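Notebook, August, 9.40 am

Microwave table, brick wall side. Moved it out at an angle last night so the door can swing right back without catching anyone coming past. Remzi wanted it flat against the brick. Tried that first and didn't like it.

Cleaned the inside with 100 ml vinegar in a bowl of water, 7 minutes on full, then left shut for a bit. Wiped the roof and the door seal. The turntable ring needs a proper soak – ask Laimutė if the Kanaujia descaler is any good on plastic.

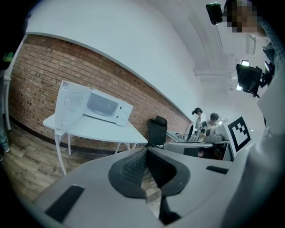 Door to be left open after cleaning until the smell has gone. Reet says her soup takes 4 minutes at 600 W and everyone else can work from that.

Still to do: wipe down the table legs, sweep the planks along the skirting, find the Bavix extension lead. Mesh chair can stay where it is for now.

Comments (3)

Ülle Liepiņa: Vinegar smell had gone by lunch. Thanks.

Remzi Dönmez: Still think it should go flat to the wall.

Eglė Toom: Lead is in the Priltix box, under the tape. Please put it back after.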